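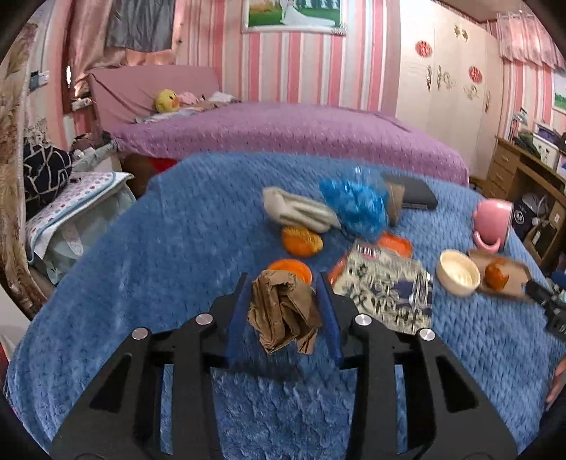

CHAPTER 4
Sorting What We Own

Spread the contents of one kitchen drawer over a blanket and you have the start of a wonderful puzzle. A paper bag, a plastic bag, two orange lids, a bowl, a cutting board, a folded cloth: where does each one belong? Ask three people and you'll get three answers, and every one of them can be defended!

Zarmeena Qureshi ran a home skills class in Stokport for 12 years, and she always began with a heap like this. She gave her students no rules at all. Some sorted by material, so the paper bag went with the cardboard. Some sorted by use and put the cutting board beside the bowl. One December a boy sorted everything by color, and the class spent a happy half hour arguing about whether orange lids and orange food could share a pile (they decided to allow it).

We'll be doing plenty of arguing in this chapter too. Section 4.1 looks at the three oldest ways of grouping household things: by material, by use, and by place. Section 4.2 takes up the hard cases, such as a lid with no container, or a bag that is both trash and something you'll want tomorrow. In Section 4.3 we follow Yasir Niazi as he sorts 87 objects from his own kitchen and finds he has to start over.

Words to know: category, sorting rule, hard case, mixed pile

Before you read
Lay 12 small things from your kitchen on a bed or a rug. Sort them any way you like and write down your rule in one sentence. Then mix them up and sort them again by a different rule. Which things changed piles? Keep both rules, as you'll need them for the activity in Section 4.2.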